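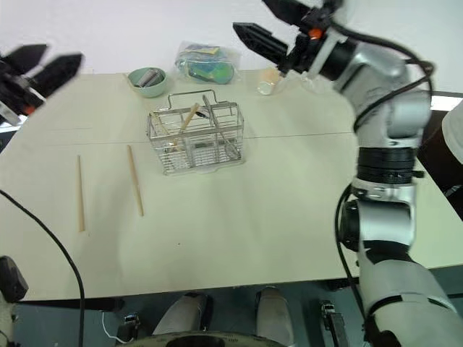

After the burglaries at the Nomolden flats in May, the landlord Gittins promised better locks and lights. Tenants of 60 homes signed the letter. In my opinion a promise is too little when people are afraid to cross their own car park at night. 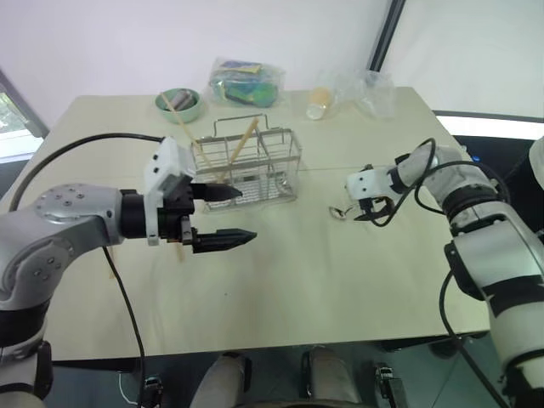

A wire basket on the table, between two arms.

The law should make owners pay for basic safety, and the police should tell tenants sooner what has happened next door.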